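Ungate Program — Progress Report, June
Posted in June by the Coltum Project Office
Print this page | E-mail this page

1. Status

During the reporting period the Coltum team carried out 227 grasp-and-release trials at the Forkavmont site. Work on basket handling proceeded as planned until a fault in the hand required a stop. The budget is unaffected. One milestone will move.

2. Fault

On trial 58 the hand failed to open on command while holding a test item. The controller reported a completed release, and the arm began its return move with the fingers still closed. The operator used the emergency stop. There were no injuries and no damage to the arm.

The log shows that the contact signal from one fingertip had dropped out, and the software treated the missing signal as zero load. Zavala, which supplies the control software, has accepted this finding. A second dropout, on trial 100, was caught by the interim check and ended in a normal stop.

3. Corrective action

A lost signal now halts all motion — the arm cannot move again until an operator clears the fault by hand. Speed over the basket has been reduced. The remaining trials were completed under these limits. 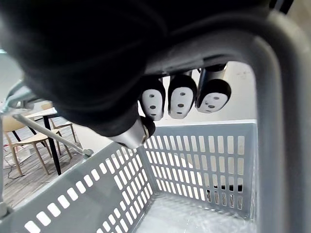
Figure 1. Fingertips and thumb over the gray slotted basket.

4. Open items

The cause of the dropout itself has not been confirmed. Zavala is examining the connector and will report in writing. We request approval to move Milestone 2 to the next reporting period; no added funds are sought.

This site uses cookies. By continuing to browse, you accept our cookie policy.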